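Visit to the Plaveck garment returns site, Tronddale

We went up to Tronddale in November, a party of 12 from the regional textile care group. Plaveck handles returned clothing for mail order sellers. The goods come in, get checked, folded and bagged, and go back out. Gemma Garside, the shift lead, met us at the gate and took us around.

The main hall has 47 people on the day shift. Most of them stand at long tables and fold. A good folder gets through 700 pieces in a shift, and Gemma told us wrists and shoulders are the usual complaint. The tables were raised two years ago after the staff asked for it, and there are now mats to stand on. Checking for stains and missing buttons is still done by eye, and Plaveck has no plans to change that.

From there we went to the side room where the company is trying out a robot arm on folding. It works over a pine table, one garment at a time, with a two-finger gripper and a small camera at the wrist. Shirts and towels came first. Thin, soft things that lie in a heap are harder, and those are what the team is working on now.

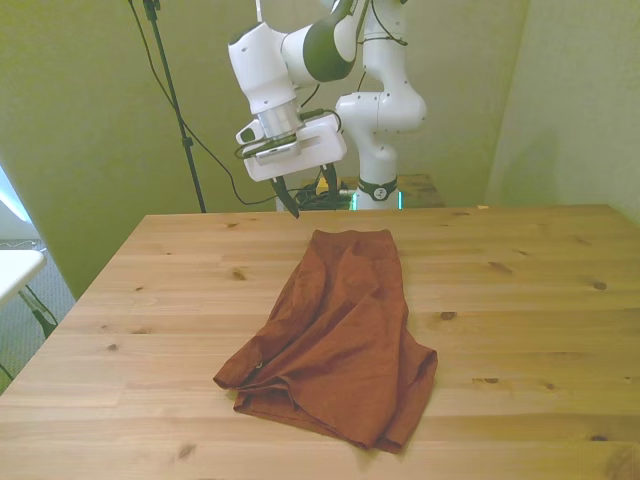

Six of the folders take turns in the side room, two hours at a stretch. They lay out the clothes, watch the attempts and write down what went wrong. They are paid at the checker's rate for those hours, which was agreed before the trial began. One of them told me she liked the change of pace but found the waiting dull. Another said he would sooner have the arm lifting boxes off the Ronholm conveyor, and several people in our group agreed with him.

I asked what happens to the folding jobs. Gemma said the plan is to move people to checking and repairs, where the site is short of hands. Training for repairs has started, on the Zarei sewing machines upstairs. We saw that room too, but only from the door.

Lunch was in the canteen at half past twelve. Parking is tight, so anyone going on the spring visit should share cars. Bring flat closed shoes, as they will turn you back at the hall door without them.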